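How do I care for a big wooden tabletop with a strong grain?

Posted in Furniture & Finishes, March 25, 2020

Hello everyone, I've been reading this site for ages and finally have something to ask. We've just taken over a large wooden table from the Neltitz building when they cleared out the second floor, and I have fallen completely in love with it. It's a wide brown top with a fine grain running side to side, some bands darker and some lighter, almost a tan. There's one darker streaky band that goes all the way across, and I catch myself running my hand along it whenever I walk by.

My trouble is that I have no idea what the finish is. There was no paperwork with it, and the only thing the office could tell me was that the tables up there had been "wiped down with whatever was in the closet." The surface feels a tiny bit dull to me, and in one spot it's slightly rough, like very fine sandpaper. I'd love to bring it back a little without ruining it.
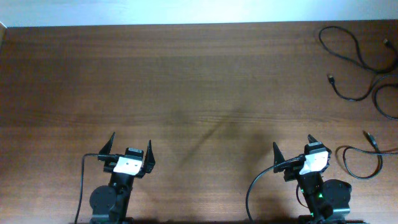 I have a can of Brekar furniture oil left over from a bookcase, and my neighbor swears by paste wax, and my sister says to leave the poor thing alone. I also bought a pack of sandpaper in 200 and 400 grit, but I'm nervous about using either one. Would oil even do anything if there's already a coating on it? And is there a way to find out what I've got before I do something I can't undo? The table gets used most days, so I can't have it out of action for a week. Thank you so much in advance, and sorry for going on!

— maplehollow

Ustden_Refinisher

What a nice thing to inherit! Please put the sandpaper back in the drawer for now, you can always get it out again later.

Start by finding out what's on there. Pick a spot that doesn't show, like the underside of the edge if it was finished the same way as the top, and put a drop of water on it. Leave it 11 minutes or so while you make yourself a coffee. If the drop sits there in a bead and wipes away clean, you most likely have a film finish, something like a lacquer or a polyurethane. If the wood goes dark under the drop, it's either an oil finish or a coating that has worn through. Then try a cotton swab with a little denatured alcohol on the same hidden spot. Shellac will go sticky pretty quickly. Polyurethane mostly won't care.

If it turns out to be a film finish, your oil won't soak in. It will sit on top and get smeary, and you'll be wiping it off your sleeves for a month (ask me how I know). In that case I'd clean it well and call it done. Use lukewarm water with a small squirt of dish soap, a soft cloth wrung out until it's barely damp, and go with the grain from one side to the other. Follow with a second cloth with plain water and then a dry one. A great deal of what people call "dull" is old cleaning product that has built up over the years, and from what you say about the closet I would bet on that. You may need to do it twice.

If the water soaks in, then yes, the oil is a good choice. Thin coat, wait as long as the can says, wipe off every bit you can, and do it again the next day. Two thin coats will treat you better than one thick one. Lay the oily rags out flat outdoors to dry and don't leave them wadded up in a bin, because they can heat up and catch fire all on their own. I know everybody says it, but I'm saying it too.

About the rough spot — clean first and feel it again. If it's still there, you can rub it very lightly with the 400, along the grain, and stop the moment it feels smooth. I wouldn't touch it with the 200. And before you sand anything at all, have a look at the edge to make sure you're dealing with solid wood. If it's a veneer, the layer on top can be thinner than you'd believe, and a pretty band of grain is a sad thing to sand through.

rosie_b

Just use Shim polish, I've had mine on my desk since September and it looks great

penny40

I agree with nearly all of the long answer above, but I'd go easy on the alcohol test if you can't find a truly hidden spot. I did mine a little too close to the front edge and there's a pale ring there to this day that I cover with a plant. The water drop told me all I needed.

On the polish, I'd want to read the label first. Some of the spray ones have silicone in them, and if you ever decide to refinish the table down the road it can give you little craters in the new coat. It does look lovely for a while, I'll give it that.

As for having it out of action, the cleaning is only an afternoon's job, so do that part now and live with the table for a few weeks. You may find you like it as it is. If you do end up oiling, save it for a long weekend, open the windows, and keep things off the surface until it no longer feels tacky. Felt pads under anything heavy, too — they cost next to nothing at the hardware store and I wish I'd bought mine sooner.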